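2.3 Skin prick testing and reading of the wheals

All participants were tested on the inner side of the forearm with the same panel of extracts: house dust mite, cockroach, cat, dog, grass pollen, and mold. Histamine was used as the positive control and saline as the negative control. The drops were placed 2 cm or more from each other, so that neighboring reactions could not run together. A new lancet was used for every drop. Participants were asked to stop oral antihistamines before the visit, and those who had taken a tablet in the meantime were given another appointment.

The wheals were read 15 minutes after the prick. The reader drew the outline with a fine pen, moved it to transparent tape, and measured the longest diameter and the diameter at a right angle to it. The mean of these two values is the wheal size used in all the analyses below. A test was taken as positive when the wheal size was at least 3 mm larger than the saline control. Tests in which histamine gave no wheal were not counted, and the participant was invited again.

Two readers took part in the study (C. Javier and J. Cabanatuan). Both were trained at the Narau clinic before the first visit, and they did not know the answers which the participant had given in the symptom questionnaire. For 40 participants the same arm was read by both of them, one directly after the other, in order to estimate the agreement between readers. The outlines of the first reader were made on the tape only and the skin was cleaned before the second reading – otherwise the second reader would simply follow the line of the first. 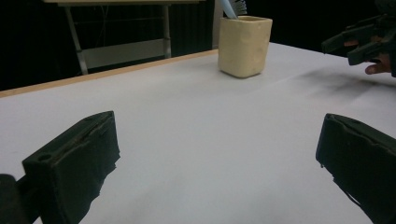 Figure 2. White tabletop with a light-brown wooden edge strip.

2.4 Blood samples and specific IgE

A blood sample was taken at the same visit, after the skin test was finished. Serum was separated on the same day and kept frozen until analysis. Specific IgE was measured for the same allergens as in the skin test panel, and total IgE was measured in addition. All samples from one household were analyzed in the same run, so that differences between runs would not be mistaken for differences between family members.

In total, 802 participants had both a valid skin test and a valid blood result. Participants with only one of the two are included in the description of the study group but are left out from the comparison of methods. We have considered to fill in the missing values by a statistical model, but the missing results were more frequent in small children, and we found it safer to report the complete cases only.

2.5 Definition of sensitization and allergy

We use the word sensitization for a positive skin test or a positive specific IgE, with or without symptoms. The word allergy is kept for participants who were sensitized and who also reported symptoms when they met the same allergen. This difference is important for the reading of our results. In the earlier Varkine survey the two terms were used as if they were the same, and the numbers given there for dust mite allergy should therefore be compared with our numbers for sensitization – see also the remarks on this point in Section 4.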